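Section 2: Putting Up the Backdrop and Folding Table

Before you start
The Lindholm backdrop is two black fabric panels that hang side by side behind the table. Allow around 30 minutes for the first set-up.

1. Stand the table 2 feet from the wall. Leave a gap between the back edge of the table and the cloth.
2. Pin the left panel first, near its top edge.
3. Bring the right panel up to it and pin again at the top of the seam.
4. Let the cloth hang for a while before you add lettering. Light creases are normal.

CAUTION: Do not iron the fabric while it is hanging.

Attaching the letters
5. Lay the foam letters out on the table in reading order.
6. Start with the top row. A slight arc looks fine and is easier than a straight line.
7. Place the larger letters below, on the right panel only.

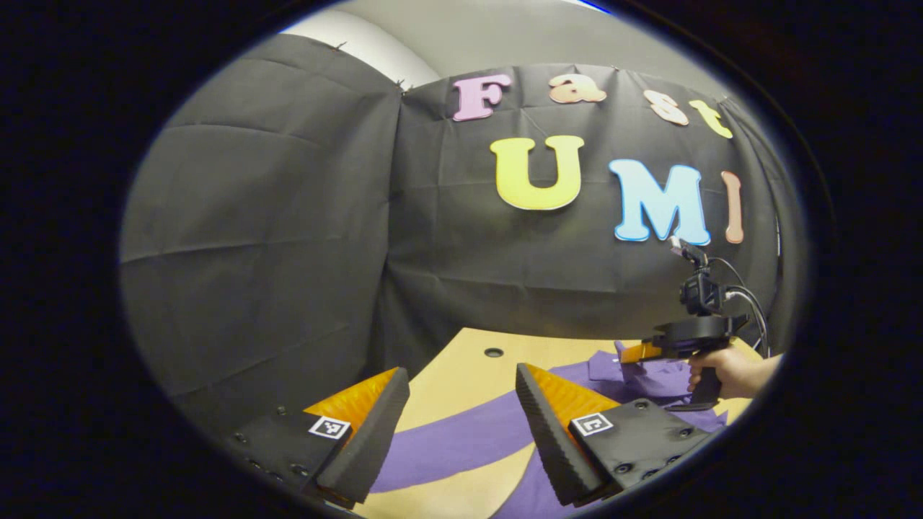 8. Press each letter for a few seconds, then step back and check the spacing. Move a letter by lifting it from one corner – pulling from the middle can tear the foam.

NOTE: Spare letters are listed in the Jundix parts sheet under item 87.

Laying out a garment
9. Wipe the tabletop and let it dry.
10. Put the shirt down with the collar toward the right.
11. Draw one sleeve out flat toward the lower left, cuff last. The body can stay bunched until the sleeve is straight.

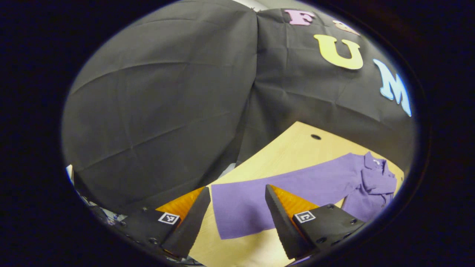

12. Smooth the body from the collar down, then draw out the other sleeve.
13. Fold both sleeves in and fold the body in half.

CAUTION: Keep pins off the tabletop. They snag knits.

Revised 12/14/22, Zsófia Dobos, Endedham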